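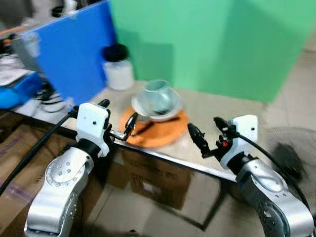
Figure 3. Small objects arranged on a tabletop.

Section 4: Pairing the Hedodia Room Thermostat

Complete this section after the Samex receiver has been wired by a qualified electrician.

CAUTION: Switch off the power at the main panel before removing the receiver cover.

1. Fit the batteries supplied with the thermostat, then close the battery door.
2. Restore power to the receiver. The green light comes on.

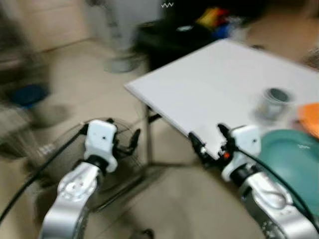
3. Press and hold PAIR on the receiver for five seconds. The light begins to flash.
4. Within three minutes, press MENU on the thermostat and select LINK.

Note: Receivers supplied before February use the older cover – the PAIR button is on the underside.

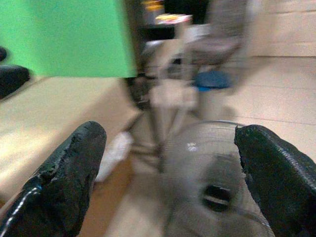 5. When the light stops flashing and stays green, set the desired temperature.
6. Set the weekly program. All seven days may share one schedule.

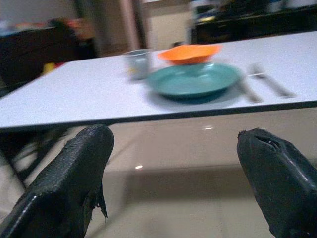
If pairing fails, repeat steps 3 and 4 with the thermostat closer to the receiver. Written requests for service should be addressed to Olga Prieto, Customer Support, Plarcombe office.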